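Kosora Countertop Water Filter
Owner's Guide, Section 2: Setting Up Your Filter
Revised September 1, 2022

Hi, it's Arsen Hladun again. I wrote most of this guide at my own kitchen sink with wet sleeves, so if a step sounds fussy, it's probably one I got wrong the first time through. Set aside a little time, put a towel down, and read the whole section once before you turn on any water.

What you'll need

A towel, a large bowl or pitcher, and a clean soft cloth. No tools! If you catch yourself reaching for a wrench, stop and go back to step 3.

Before you start

Check that your faucet has an aerator (the little screw-on tip with the mesh screen inside). Most kitchen faucets do. Pull-down sprayers don't have the right threads, and I'm sorry to say the Kosora won't fit them, with or without an adapter.

Connecting the faucet valve

1. Unscrew the aerator by hand, turning it clockwise as you look down on it from above. If it's stuck, wrap the cloth around it for grip. Put it somewhere safe — mine spent a month in the silverware drawer.

2. Look up inside the faucet and wipe away any grit or old bits of rubber.

3. Press the flat washer into the top of the Maner valve and screw the valve onto the faucet. Finger tight is plenty.

4. Run cold water slowly with the lever in the TAP position. A drip at the top usually means the washer is crooked, so take the valve off, reseat the washer, and try again.

CAUTION: Cold water only. Hot water ruins the cartridge, and it does it quietly. 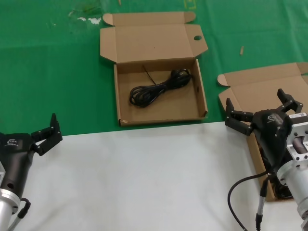
Page 7

Putting in the cartridge

5. Wash your hands, then take the cartridge out of its wrapper. Rinse the outside under the tap for a few seconds.

6. Twist the clear cap off the housing and lower the cartridge in with the blue ring facing down. You'll feel it drop onto the post.

7. Check that the big rubber O-ring is sitting flat in its groove, wet it with a fingertip, and screw the cap back on until the two arrows line up.

NOTE: We sell two cartridges. Tirnby is the everyday one and Âu is for hard water. They go in the same way and you can switch between them whenever you like, but flush every time you do.

The first flush

8. Put the bowl under the spout and turn the lever to FILTER. Let it run for two full minutes. The first water may look gray. It's fine carbon dust, and your houseplants won't mind it a bit.

9. Turn the water off, wait a minute, and flush once more. If it's still cloudy, fill a glass and let it stand. Cloudiness that clears from the bottom up is just air, and it goes away after a few days of use.

10. Feel along the hose and under the housing with a dry hand. Any dampness at the cap means the O-ring has slipped, so repeat step 7.

When to change it

A cartridge is good for almost 2000 liters. I put mine in back in July and wrote the date on a bit of tape on the bottom of the housing, where I can find it and guests can't. If the flow slows to a trickle before then, change it early.

Going away for more than a week? Take the cartridge out, let it drain, and keep it in a clean bag in the fridge — never the freezer. Flush as in step 8 when you get home.

Cleaning the housing is covered in Section 3.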